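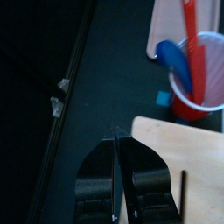
Fig. 1 — small silver screws in dark parts

FASTENERS AND JOINTS, notes for session 4
Room 217, Hendricks building. Notes by M. Belkadi, corrections to Bouchra Abou Zeid before the February lab.

Left over from last time: shear vs tension. Shear — load tries to slide one part across the other. Tension — load pulls along the axis of the screw. Most real joints get both. If you mixed these up on the homework go back and redo question 3, it comes up again in the lab.

1. What a screw does

It's a spring. Tighten it, the shank stretches a little, the parts get squeezed. The squeeze is called preload. Friction between the parts carries the side load, so in a good joint the shank isn't doing much in shear at all. Loose joint = parts slip, shank takes the hit, hole goes oval.

Remember most of the torque you put in goes to friction (under the head, and in the threads). Only a small share turns into preload. Oil on the thread changes the numbers a lot. Torque tables say dry or lubricated at the top, read that line first.

2. Threads

Major diameter — across the crests. Minor — across the roots. Pitch — distance crest to crest. Lead — how far it moves in one turn. Single start thread, lead equals pitch. Two start, lead is double the pitch. Jar lids are often multi start, that's how they close in less than a full turn.

Coarse: quicker, harder to cross-thread, better in soft stuff. Fine: finer adjustment, bit stronger for same diameter, easy to ruin if you start it crooked.

Starting a screw by hand: turn it backwards till you feel the click, then forwards. Saves threads. Do this in the lab every time please.

3. Screws into plastic

Three ways we'll cover:
Thread-forming screw straight into a boss. Cheap. Fine for a few openings and closings, then it strips.
Heat-set brass insert. Costs more, lasts. Put it in straight or live with it.
Captive nut in a pocket. Good when you can get at the back.

Plastic creeps. Keep it squeezed for months and it slowly moves out from under the head, preload drops, joint goes loose with nobody touching it. Wider head or a washer helps, spreads the load. Metal sleeve through the hole is better.

Boss design — don't make the wall too thin (splits) or too thick (sink marks on the outside face). Ribs at the base. Round the inside corners, sharp ones are were cracks start.

4. Why they come loose

Vibration side to side is worse than along the axis. Lots of people guess the other way.
Remedies: more preload, longer screw for its diameter, thread locker, nylon insert nut, wedge washers. Plain split washers — argued about, see the Pokdale handout, both sides given there.

5. Worked example

Bracket holds 400 N hanging straight down, pulling along the screws. Four screws, load shared evenly. 400 / 4 = 100 N each. Now move the load out from the wall by one arm's length and it is no longer shared evenly, top pair gets more, bottom pair less. Draw it. We do the sums next session, bring the sketch.

6. Lab

Torque wrenches are the Gakeck ones, wind them back to the lowest setting when your done. Samples in the Endport tray. 40 minutes per bench, so read the sheet first. Strip at least one plastic boss on purpose and write down how it felt just before it went.

Safety glasses. Hair tied back.

Reading: pages up to 68 in the course pack. Skip the part on rivets for now, session 6.

Hand in: lab sheet, bracket sketch, a paragraph on creep in your own words.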